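Hastia Field Naturalists – Forum – Sampling and Methods
Thread: Pond eDNA, replicates vs. volume

margaux_rolland
Planning the September round for the upper ponds at Grullow. Last year we filtered 992 mL per pond through a single filter and got newt DNA from only one site, although egg surveys had found them at three. I want to split the same effort into four smaller filters per pond, each from a different point on the bank. Extraction cost goes up. Has anyone compared the two on small, silty water?

b_sabatier
Four filters, yes. Silt clogs the membrane well before you reach a liter, so you end up forcing the last portion through and tearing something. We stop at 200 mL per filter and record the actual volume on the label. If a filter clogs early, write down the lower number and move on.

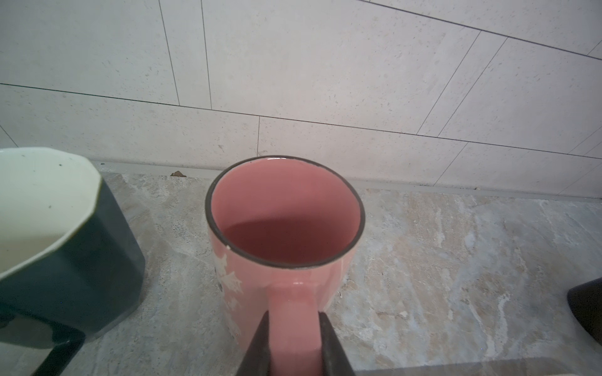
Afaf Qudah: I would not drop the volume that far. Newt DNA in September is scarce, the larvae have mostly left, and 200 mL from a cold pond is close to nothing. Prefilter through coarse mesh and keep the total near a liter.

b_sabatier
Prefiltering removes particles that carry the DNA. We lost two of the common species that way at Renaud.

Afaf Qudah
What mesh? At 20 microns I would expect losses. At 200 I have not seen any.

b_sabatier
It was 50. Fair point, but one more piece of gear is one more thing to bleach between ponds.
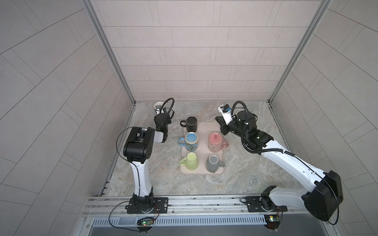 The contamination side matters more to me than the yield. Our field blank at Renaud came back with carp in it – there are no carp in that pond, but there are in the canal where we had rinsed the bucket. Run one blank per pond, with bottled water, on the bank, before you open anything else.

huguette.f
Agree on blanks, disagree on timing. Do it last. A blank taken first only shows that the kit arrived clean.

margaux_rolland
I can afford one per pond, so it will be last. Tristora quoted for 274 reactions, and that covers four filters, the blanks and PCR replicates if I leave out the lowest pond. Afaf, can you send the supplier for the 200 micron mesh?

Afaf Qudah
Sent by message. Autoclave it once before use, it ships dusty.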